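How I scan my negatives at home with a camera and a light pad

I've had a few emails asking how I get my negatives onto the computer without paying the lab for scans, so I thought I'd write the whole thing down in one go. I've been doing it this way since last January and I'm pretty settled now, though I still mess up a strip now and then (usually by being in a hurry).

A bit of background first. I used to have a flatbed. It was fine for prints and rotten for 35mm, and it took so long that I'd put a strip in, go and make a cup of tea, drink it, and come back to find it still grinding away. I had 869 frames waiting in sleeves at that point and could see myself retiring before I reached the end of them. Then Thiện Nghiêm from our darkroom group showed me his setup, which was a digital camera pointing straight down at a little light pad, and he got through a whole roll while we were chatting. I went home and ordered a light pad that same evening!

What you need

A digital camera that lets you set everything by hand. Mine is an old one with a scratched screen and it does the job.

A macro lens, or an ordinary lens on extension tubes. I started with tubes because they were cheap. The corners were a bit soft but perfectly all right for putting pictures online.

A light pad. I use the Drutent one, the small size. Whatever you buy, look for one with good colour if you shoot colour film. For black and white you can be a lot less fussy.

Something to hold the film flat. I have a Bovard holder, the kind you feed the strip through from one side, and it's the thing I'd spend money on before anything else.

A copy stand, or a tripod with a centre column that turns sideways. Mine is a tripod with a bag of rice hanging off the back leg so it doesn't tip over. Very professional.

A rocket blower and a soft brush. Cotton gloves too, if you can bear them. I can't, so I hold the strips by the edges and try to be good.

Setting up

Put the light pad on a solid table. Mine used to live on a folding one, and every time somebody walked along the hall I'd get a blurry frame. Now I work on the heavy desk in the back bedroom and the problem has gone away.

Draw the curtains and turn off the room light. You don't need it pitch black, you just don't want the ceiling lamp bouncing off the shiny side of the film. I also lay a bit of black card over the parts of the pad that the holder doesn't cover. It makes a real difference to contrast, and I went months without bothering, which annoys me when I look back at those early scans.

Next, get the camera level with the film. This is the fiddly part. The trick I was taught is to put a small flat mirror where the film will go, then look through the camera at it. When you can see your own lens dead in the middle of the picture, you're square. Nudge the tripod head a tiny bit at a time until you get there, then tighten everything up and check again, because tightening always shifts it.
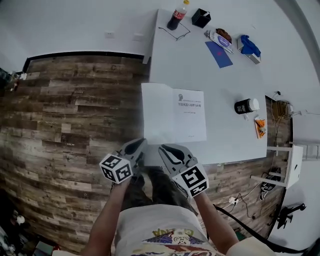

Once it's level, set the height so that one negative nearly fills the picture. I leave a small border of film all the way round. It's tempting to go right in tight, but a bit of clear film edge is really useful later on when you come to do the conversion, and you can always crop it off at the end.

Camera settings

I shoot raw, always. Set the camera to its lowest sensitivity (mine starts at ISO 200) and the aperture to f/8, then let the shutter speed fall wherever it needs to. Mine usually ends up at 1/15 of a second or a touch slower, so don't even think about pressing the button with your finger. Use a cable release or the two-second timer.

For exposure, look at the histogram and push it as far to the right as you can without anything clipping. Remember it's a negative, so the bright bits on your screen are going to be your shadows. That muddled me for ages. If you're scanning a whole roll shot in similar light, find a setting that suits the first few frames and leave it alone.

Focus by hand with the live view zoomed right in. Look for the grain itself. On a fast film it's easy, it pops up like sand. On a slow film it can be maddening, and I sometimes focus on a bit of the lettering along the film edge and then slide the frame across. Check it again every strip.

Doing the scanning

Give both sides of the strip a few puffs with the blower, and the light pad as well. Feed the strip into the holder with the dull side (that's the emulsion) facing the camera. Your pictures will come out back to front, but flipping them is one click and I find the film lies a bit flatter that way. Plenty of people do it shiny side up and are perfectly happy.

Then it's just slide, check, click, slide, check, click. Put some music on. I number the sleeves before I start and make a folder on the computer with the same number, so roll 346 in the ring binder is folder 346 on the disk. If you do only one thing from this page, do that! I had three rolls from a wet weekend at Jarnum muddled together for the best part of a year.

Turning them into positives

There are some very nice paid programs and plug-ins for this and if you shoot a lot of colour they're well worth a look. For black and white I just do it by hand.

Open the raw file and make it black and white. Crop so that only the picture is left. Flip it if you scanned dull side up. Then go to the curves tool, grab the bottom left point and drag it to the top, and grab the top right point and drag it to the bottom. There's your positive. It'll look flat and grey and a bit sad, so bring both end points inwards until they touch the edges of the histogram, and it should wake up nicely. After that I add a gentle bend in the middle to taste.

Do bear in mind that all your other sliders now work backwards. Exposure up makes the picture darker, shadows are highlights and so on. If that drives you mad, export the flipped version as a TIFF and do your fine tuning on that. I do this for anything I mean to print.

Dust spotting comes last. I zoom to full size and go across in rows with the healing brush, and I don't let myself do more than a handful of pictures in one sitting.

When it goes wrong

Soft on one side only: you're not level. Get the mirror out again.

Rainbow rings: the film is touching something smooth, most likely a bit of glass. Lift it clear of the surface.

A fine pattern of dots all over: your film is too close to the light pad and you're seeing the pad itself. Raise the holder a couple of centimetres.

Curly film: sleeve it, put it under some heavy books and leave it for a week. I have a roll of Mai that still springs up like a party blower after all that, and for that one I tape the ends down with low-tack tape.

I'm going to do a separate page on colour negatives once I've got my head round the orange mask properly, as my skin tones are still a bit on the salmon side. If you've got a good method for that, do drop me a line.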